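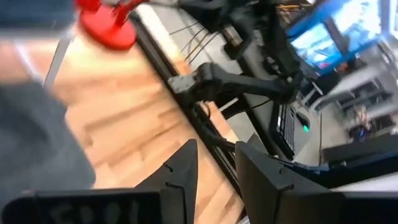 When will the reading room reopen to members? The reading room reopens in October, once the parish registers have been returned to their shelves.

Society Papers > Secretary's Diary > Entries

March 21, 2021

The morning was given to correspondence. A letter was received from Mr Ismael Fagundes concerning the Živković bequest, which comprises 60 volumes and a rent book begun in 1789. He asks that the rent book be kept apart from the printed works. I replied that the Society agrees, subject to the approval of Miss Ristić as Keeper.

Grey cloth, with a fold of dark blue on top. 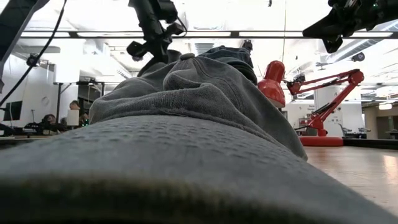 Cloth, grey and dark blue.

After luncheon Mrs Ladefoged reported that three volumes have damaged spines and must go to the binder at Flineck. The estimate is higher than I had wished. It was accepted.

Mr Sriwong has begun the index of tenants and has reached the letter D. His handwriting is small, and I have requested that he leave a wider margin. The minutes of the last meeting remain unsigned.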